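Manipulation & Learning board > Data collection > How many demos before bin picking of wrappers stops being awful?

kurkholm_dan
Posted 5 June 2026

We're collecting teleop demos for a snack packet sorting task. Two arms, clear plastic bins, the policy is supposed to take a packet out of one bin and put it in another. We have 400 episodes so far and the first training run was poor. It reaches well enough but closes too high and comes up with nothing, mostly on the flatter packets.

Before I ask people to sit down and record another batch, I'd like to know if this is a numbers problem or something wrong with what we're recording. Operators were told to go at whatever speed felt natural. Bins get refilled between episodes but stay put.

Wrist view from one of the sessions:
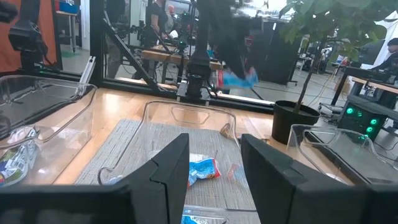
Wrist camera, gripper over the middle bin. Crumpled blue packet between the fingers.

Happy to post the config if it helps.

gvasseur
I don't think more of the same will fix it. Clear bins on a bright table are hard. You've got a clear bin with glare on the tabletop behind it, and the pile in the left bin is all shiny packaging with reflections on the walls. If your only close view is the wrist, height is going to be a guess for the last bit of the approach.

Try opaque bins for one day and see if the misses go away. If they do, you know where to look.

- Gilles Vasseur

tusville
Disagree with swapping the bins. If the real task has clear bins, train on clear bins. We did the opaque thing in January, got nice numbers, and then had to record everything again when the real containers came in.

What I'd look at is speed. The other arm in that shot is blurred, gripper and packet both. If your operators move like that during the approach too, the frames where the height matters most are the ones you can't use.

gvasseur
I said one day, as a test. I didn't say keep them.

kurkholm_dan
Clear bins are what the customer uses, so they have to come back at some point, but a day of testing is fine. On speed, I checked. Median episode is 12 seconds. The fast operators are well under that.

Abimbola Onuoha
12 seconds is quick for one packet if it includes the reach and the return. I run collection at Ferraro and we ask for a pause before closing. Short, just long enough for the arm to settle. Our episodes got longer and the grasps got better with fewer of them.

Other questions:
Are failed grasps thrown out or kept?
Do you move the bins at all between sessions?
Is there always a packet in the middle of the bin like that, or do you have ones in the corners? I see a small brown one against the wall in the far corner. Those need their own episodes, the fingers have to come in differently.

kurkholm_dan
Failed ones are thrown out. Bins don't move. Corners, I'd have to look. My guess is operators take the easy one first and the episode ends there.

Abimbola Onuoha
Then you probably have very few corner grasps. Keep the failures where the operator recovers and tries again. Those are the most useful thing you can give it right now.

mestov_r
Agree on keeping recoveries. I would not add the pause though. We tried it and the policy learned to hover over the bin and sit there. It took a lot of trimming to get rid of it.

Abimbola Onuoha
Did you have it pause for a fixed time? Ours varies and we never saw hovering. We do cut anything where the operator stops to think.

mestov_r
Fixed, yes. A beep told them when to close. Could be that.

tusville
Also move the bins. A few inches each way between episodes, and turn them now and then. Otherwise it can learn where the bin is on the mat and ignore the picture.

kurkholm_dan
OK. Plan for next week is 15 episodes per operator with slower approaches and no beep, bins shifted every time, recoveries kept, corner packets first. I'll do Gilles's opaque bin test on a separate day so it doesn't get mixed in. Will post the success rate for both when I have it.

gvasseur
Log which packet type each miss was on. You'll want that later.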